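> Lot 183 is in the catalog as in foal, last service in May.
> Does Akow guarantee that, or do we need our own vet to scan
> her before the sale?

Akow guarantees the scan date only. Book your own. 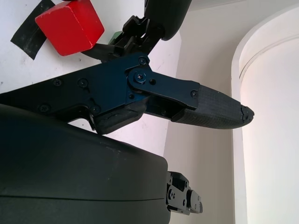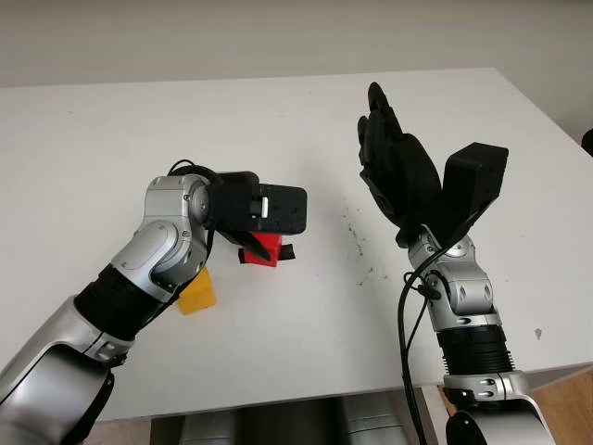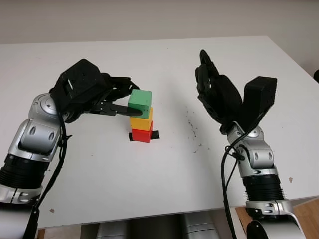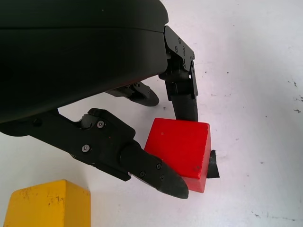
Stabling at Parton is 75 per night, and mares with foals at foot need 2 boxes booked as one. Lot 474 has moved to the Langat barn. Tag colors on the new sheet go in the order of the stacked cubes, top down: green for scanned, yellow for pending, red for withdrawn.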